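The Pump Man of Haroldale

1.

When Rania Saab arrived at the Warkley terminal, she had one suitcase, a letter of appointment, and the idea that somebody would be waiting for her. The bus left and the road became quiet. On the other side of the fence she saw the storage tanks, big and pale, and behind them a line of sea that was the same color as the tanks.

After some time a man came out of the gate house with a paper cup in his hand.

"You are the local content officer," he said.

"Yes."

"We had one before. He stayed until March." He gave her the cup, and she understood that the tea was for her. "I am Elie Harb. I look after the pumps. Come inside, they will not send the car."

The company was called Hijazi, after the family that once owned the land, and it had signed a paper with a foreign partner called Stiter. The paper said that the two companies would train people from the district, build a research center in Haroldale, and share what they learned about old pipelines. Rania had read it three times on the bus. It had 82 pages, and the word "together" was on almost every one of them.

Her work was to see that the paper became true.

2.

Kerstin Mühlbauer came from the Stiter side. She was tall and polite and she had a room with a window. On the first morning she showed Rania a plan of the research center, with small trees drawn around it.

"And who will work there?" asked Rania.

"The trainees."

"How many of them have you met?"

Kerstin looked at the plan as if the trainees could be standing behind one of the trees. "They are chosen by your side," she said. "By Mr. Qaisi."

Majdi Qaisi was the director. He had sold fuel from a truck when he was young, and he still stood the way drivers stand, with one hand on something. He told Rania that 900 people had written to him for the training and that he had kept all the letters. He opened a cupboard and there they were, tied with string, some of them with photographs pinned to the corner.

"And which ones did you choose?"

"I am still reading," he said.

She took the first bundle home that night. A girl wrote that her father had worked at Warkley when it was only a jetty. A boy wrote that he could repair any engine except the one in his uncle's boat. Many of them wrote the same sentence, which somebody in the town must have taught them, that they wished to serve the energy future of the nation. Rania liked best the letters where this sentence was missing.

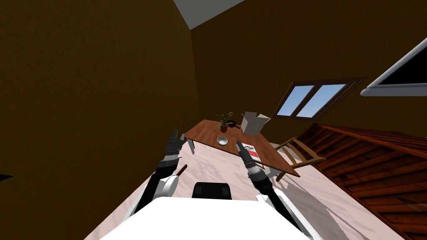

3.

It was Elie who told her about the software. Stiter had brought a program that listened to the pumps and said which one would break. It was a good program, Elie said, and he had nothing against it. But it had learned on pumps in another country, where the crude was light and clean, and here it gave an alarm every time the wind came from the south.

"So what do you do when it gives the alarm?"

"I go and put my hand on the pump."

"And then?"

"Then I write that it was checked."

He took her to the pump house to show her. The noise was so strong that she felt it in her teeth. Elie went along the row and touched each casing lightly, the way a person touches the heads of children in a school line. At the fourth one he stopped. He took her hand without asking and put it on the metal.

She felt nothing but shaking, and she said so, shouting.

"Again," he shouted back.

She closed her eyes. After a while there was something under the shaking, a small step, like a man with one shoe heavier than the other. She opened her eyes and Elie was nodding.

The program had said nothing at all about the fourth pump.

4.

She wrote a report. It took her a week, because English was the language of the paper and she wanted each word to be correct. She wrote that the agreement spoke of sharing knowledge, and that until now the knowledge had traveled in one direction only. She asked that Elie Harb should teach in the first course, with the same pay as the teachers from Stiter. She asked for the course to begin in the pump house, before the center was built.

Mr. Qaisi read it standing up. "He has no diploma," he said.

"No."

"They will not accept a teacher with no diploma."

Kerstin was sitting near the door with her own copy. She had put small lines beside some of the sentences. "I would like to feel this pump," she said.

They went down the three of them, Mr. Qaisi last, with his good shoes on the wet concrete. Elie was eating his lunch and did not get up at once. Kerstin stood at the fourth pump for so long that Mr. Qaisi began to look at his telephone. Then she took her hand away and smelled it, and asked Elie how long it had been like that.

"Since Sunday," he said.

"And how long will it run?"

He thought about it, chewing. "If you ask me nicely, until Friday."

She wrote it down. Mr. Qaisi asked him whether he could come upstairs in a clean shirt the next morning, and Elie said that he would look for one.

That evening Rania untied the second bundle of letters and began to read.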